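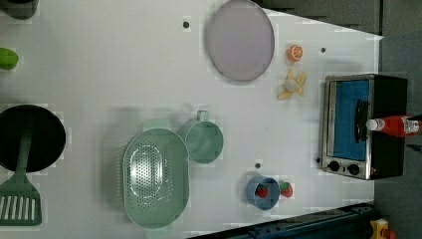

Most of my evening went to the gripper on the kitchen cell, and none of it to anything I had planned. I'm writing it down because I had the same trouble in October and couldn't find what I did about it.

The cell is one arm on a rail beside a white table. It picks up toy food and kitchen things and puts them somewhere else. I look after the hardware. The arm is a Sedach and the fingers are ones I print myself, which means that when something goes wrong with the fingers there is only one place to complain.

The symptom was a slow twist. The arm would close on the ketchup bottle, lift, and by the time it was over the toaster oven the bottle had turned a little in the grip. The oranges and strawberries were fine. They're light and they sit right between the tips. The bottle is long, so if the fingers don't meet square, it swings.

First I checked the fingers themselves. I took both off, cleaned the pads with alcohol and put a straightedge on them. They were flat. I had been hoping for a worn pad, which is a five-minute swap, and I have a bag of them.

Next was the mount. Each finger is held by two small bolts, and on the left one the rear bolt turned almost half a turn before it bit. There was thread locker on it, the blue kind, but it had gone to powder. I cleaned both threads, put on fresh locker and tightened them evenly, a bit on one and then a bit on the other. If you run one bolt all the way down first, the finger seats crooked and you get to do it again. I did it again.

With the fingers back on I ran the open and close cycle 200 times with nothing in the grip. I do this from the little script that came with the controller, and I stand there for the first 20 or so with my hand near the stop button. After that I made coffee. When I came back I checked the bolts with the driver and neither had moved.

Then the wrist camera. Any time the fingers come off, I check what the camera sees, since both fingertips show up at the bottom of its picture and they should land in the same place every time. I keep a saved picture from the last good setup and flip between that one and the live view. The right tip matched. The left tip was 9 pixels too high. I loosened the bolts, pushed the finger down against its shoulder, tightened again and got it to match. That meant another 200 cycles, and a second coffee I didn't need.

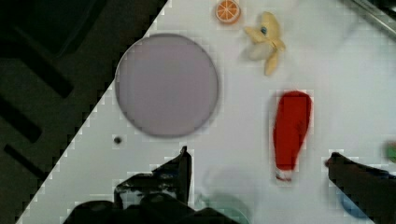 For the real test I put the bottle down in different spots and at different angles and had the arm pick it up, hold it and set it down. I did 17 picks. It dropped one, and that was my doing: I had laid the bottle so close to the cup that a finger came down on the rim. The other picks held with no twist I could see.

The cable was the last thing. It runs from the wrist back along the arm, and I had it tied too tight at the elbow. When the arm reached for the far side of the table the cable pulled on the connector. I cut the tie, gave it more slack and put on a hook-and-loop strap from Vrettos in place of the zip tie. I should have done that a long time ago. I have a drawer full of them.

Some notes for next time:

- Finger bolts: check them every week. The old locker lasted since October and I wouldn't trust it that long again.
- Do the camera check before the cycle test. I did it in the wrong order and paid for it in waiting.
- The spare pads are in the Gemwood box on the second shelf, under the tape.
- New finger file is saved as plandurberg-left-140. The old one has the shoulder too shallow, so don't print that.

About that last one. Plandurberg is just what I call this set of fingers. The new left finger has a deeper shoulder so it can only seat one way, which ought to take care of the crooked bolt problem. It's printing now. I'll leave the current one on until it gives me trouble, or until I have a free morning, and swap both sides together so they wear the same.

I still haven't looked at the squeak in the rail. It only happens on the way back, near the end of travel, and it stops if I wipe the rail down. So I wiped it down. There's grease on order.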